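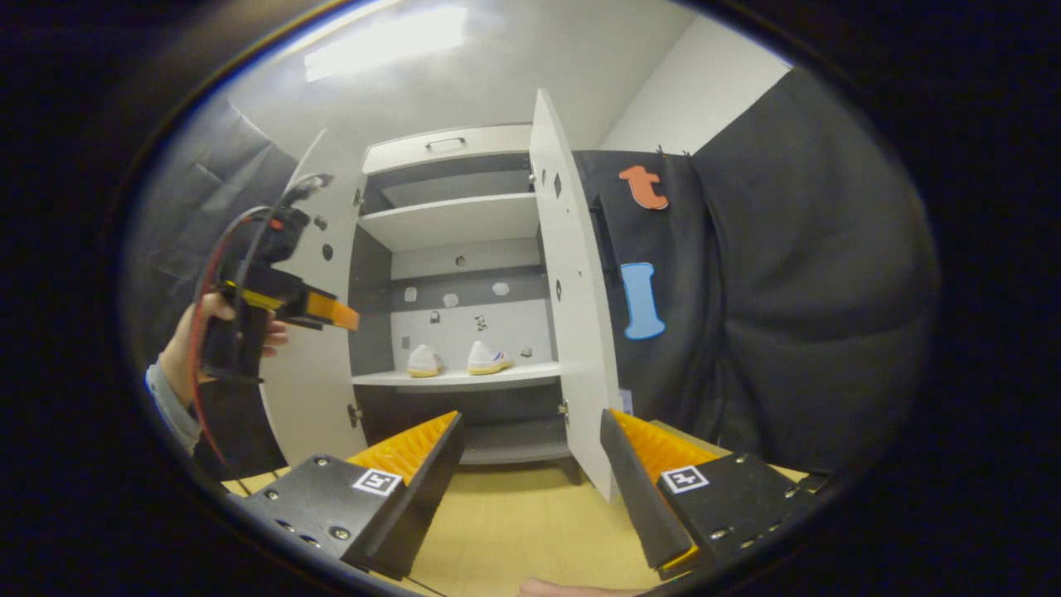 Handheld gripper sessions: the house rules, once more

With so many new faces at the Vilter bench this month (welcome, all of you!), it seemed a good time to go over how we record, especially the shoe cabinet task, which has been keeping everybody busy. We now have 1,427 demonstrations of it on the Nallum server, and in August the review group had to set aside 131 of them, mostly for things that take a minute to put right.

So, please - open both cabinet doors fully before you press record, and check that the markers on the gripper fingers are clean and facing the right way. Keep your own fingertips back from the gap between the fingers. If you work with a cable on your gripper, lead it behind your wrist and away from the shelves. Shoes go back side by side at the end of every take, even the last one before lunch.

One change from the old Cerno sheet, which some of you may still have taped up somewhere: a dropped shoe no longer means deleting the take. Finish it, mark it "recovered" and carry on - we would love to have more of those. The new sheet is in the tray by the door.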